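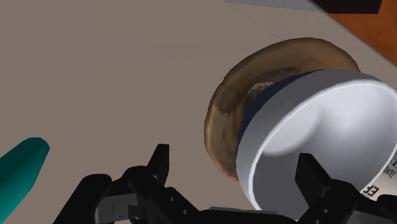 A white bowl. Reusable tableware will replace paper at the Linton soup evenings from May.

Linton soup evenings say goodbye to paper bowls

The monthly soup evenings in Linton will stop using paper bowls from May. Guests will eat from washable bowls instead, and they will pay a small deposit which they get back at the end of the meal.

The change was agreed last month between the organisers and Nunley, the company that runs the kitchen in the old school hall. Until now every guest received a new paper bowl for each serving, and many people take a second one. On a busy evening the kitchen threw away more than 600 pieces of paper tableware, and the bins behind the hall were full before the music began.

"We were paying for the bowls and then we were paying again to have them taken away," said Mawuli Alhassan, who has organised the evenings for 4 years. "The soup itself was almost the cheaper part."

The last evening had 172 guests, the highest number so far this winter. The hall may hold more, but the queue already reached the street door, and several families with small children went home without eating. For this reason the organisers will also open a second serving table, next to the stage. Soup with meat will be served from the first table and vegetable soup from the second.

The deposit will be one pound for each bowl. Guests receive a token with the bowl and give both back at the washing-up window, which is in the corridor on the left side of the hall. Children under ten do not pay the deposit. Those who prefer to bring a bowl from home are welcome to do so, and they can rinse it at the sink near the cloakroom before they leave.

Not everybody is happy with the plan. Some regular guests asked at the last evening who will do the washing, and if the soup will become more expensive. Siu-fong Chu, kitchen manager at Nunley, answered that the price stays the same until the summer break. The kitchen has a machine which can wash 70 bowls in one load, and two more people will be paid to work in the washing room during the serving hours.

"The machine was standing there all the time and we used it only for the pots," she said. "I would like to see first how the evening goes, and then we can speak about cups and spoons also."

The spoons will remain wooden for the moment. Tea and coffee will be served in paper cups until the autumn, when the present stock is expected to finish.

Bread for the evenings will continue to come from the Atinga bakery, which also gives the loaves left over from the morning. The May menu has barley soup, lentil soup with lemon, and a fish soup which was asked for many times. Music will be from Tetumitz, a local group which plays dance tunes on accordion and clarinet – they were last in the hall two winters ago.

Doors open at 6 pm and serving starts at half past six. Tickets are sold at the door and in the bakery. People who need a table near the entrance should tell the bakery staff when they buy the ticket.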